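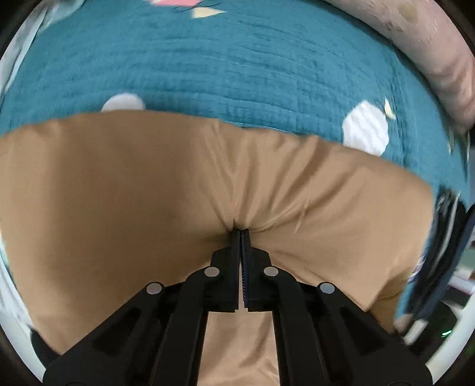
by Lacey Oakley

Okay, so you've been handed a gripper and told to go make a bed. That was me in November, after eight years of turning rooms at Bickerstaff, and I wish somebody had written this down for me! The plan at our place is that the robots will take over the folding and flattening eventually, and for now we do it by hand with the gripper so they have something to learn from.

Start with the loose stuff. Set the fingers over the fabric, push down a little until the tips sink in, then squeeze. You want a small fold between the pads. Slippery, satiny cloth is the worst for this (it slides right out if you only catch a thread of it), so take a bigger pinch than you think you need. Then lift, and move slow. Slower than that.

Quilted bedspreads are way easier because the stitching gives you something to grab. Pull toward the corner, let go, come back for the next wrinkle. I do pillows last.
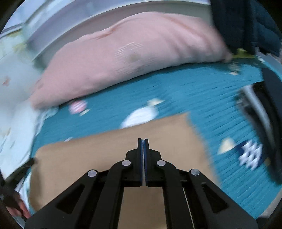
Flat things need a different approach. Cardboard won't bunch up for you, so go for an edge and slide one finger under it. If it's lying dead flat, nudge it until a corner hangs over the side of the bed, then close on that. And keep your other hand out of the way - I still forget.

Now the job part, which is what everybody asks me about at lunch. My shift used to be rooms, start to finish. Now I do rooms until 1445 and gripper work after that, same pay, and my supervisor at Trastau checks the runs instead of the corners. I've logged 476 so far and the goal is 700. My back is happier. My wrist is not, so switch hands every few runs and ask for the stretch break even if you feel silly.

Do I worry about the hours once the robots are good at this? Sure - and I asked for it in writing that we'd get trained to run them. Ask for that before your first run.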